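# Two Grippers, One Handle

*Wiping down a dumbbell rack is a poor job for a person and a hard one for a machine. We compared two end effectors on it.*

By Bronwyn Ashby

The test task at Destulham is easy to state. Hold a dumbbell still on its rack, press a wipe to the handle, cover the knurling, move on. Keith Pomare, who runs the comparison, chose it for the contact problem. The handle is narrow and rough, and the rubber heads leave little clearance at either end. Each trial is scored against a human demonstration recorded from a head-mounted camera, with one hand bracing and the other wiping. 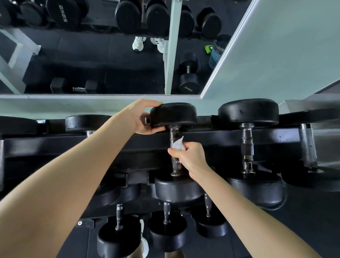 *Left hand braced on the upper head, tissue pressed to the grip.*

The first candidate is the Ferum F2, a parallel-jaw gripper with flat urethane pads and a stroke wide enough to take the handle with a folded wipe around it. Force control is good. Coverage is limited by geometry: two flat pads touch a round bar along two lines, and the wrist has to rotate to reach the rest. In 20 trials the F2 finished 12. Most of the failures came during rotation, when the wipe snagged on the knurling and pulled out of the jaws.

The second is the Pamau, a three-finger adaptive hand driven by tendons. Its fingers wrap the bar, and the wipe stays pinned between finger and steel through the whole stroke. It finished 18 of 20. It is also slower to close, and its wider palm struck the lower head twice. Both strikes ended the trial.

Both units were mounted on the same pair of arms, with the same wrist camera and controller. Only the right gripper was swapped. The left arm carried a plain padded paddle. 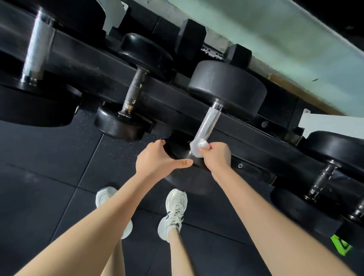

Bracing turned out to matter more than Pomare's group had planned for. With the paddle disabled, the dumbbell shifted under the wiping load and the Pamau's score dropped to the F2's. Aroha Henare, who wrote the controller, now sets the bracing force first and caps the wiping force at a fraction of it.

Perception caused fewer problems than expected on rubber and more on chrome. The depth sensor returned gaps along polished handles, and the planner filled them with a cylinder fitted to the two heads. On worn, dull handles the fit was not needed.

Across setup and scoring the group logged 177 grasps. Edgardo Dimaculangan, who maintains the hardware, replaced the F2's pads once and one Pamau tendon. The pads took minutes. The tendon took an afternoon.

A second round is planned for June, with hexagonal heads added and a narrower palm on the Pamau.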